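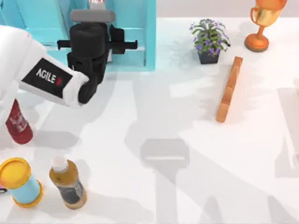
White arm over a white tabletop, with a turquoise shelf unit behind. Rendered.

I finished the Baumgart cream blush in Fig last week, which makes it the first cream blush I have used down to the bare pan. The net weight is small and I wore it most mornings from April on.

The formula is a wax and silicone base with a low pigment load. One pass with a finger gives a faint stain. Three passes give a clear muted plum on my skin, which is light to medium with some redness along the nose. It sets in under a minute and does not move much after that, so blending has to be done one cheek at a time. On days when I applied both cheeks first and then went back, the left side had a hard edge near the ear.

Wear was seven hours without powder and closer to nine with it. I used the Wetik loose powder for most of the test, pressed on with a puff. A brush lifted the color. Under the powder the shade reads slightly grayer, and I compensated with one extra pass.

It does not work over every base. On top of the Flornia gel moisturizer it pilled within a few strokes, even when I waited for the gel to dry down. Over the Meltard tinted cream it was fine. Keisha Alcantara left a comment on my April post saying she had the same pilling with a different Flornia product, so I would guess the film former in that line is the problem – I have not tested it any further than that.

Other notes:

Scent: faint crayon, gone after application.

Packaging: screw lid, no mirror. The thread collects product and needs wiping every couple of weeks.

Texture over time: the surface developed a dry skin in the fall. Scraping the top layer off with a spatula restored it.

Removal: oil cleanser takes it off in one round. Micellar water leaves a tint.

The price is $26, up from what I paid. Ingrid Kasprzak asked whether the new compact version is the same formula. The ingredient list has the same entries, but two of the waxes have changed places, and the tester I tried felt firmer. I would buy the jar while it is still sold.

I have replaced mine with the same shade. Fig is still the only one of the plums that does not turn brown on me by the afternoon. The coral is next, once I have used up the sample.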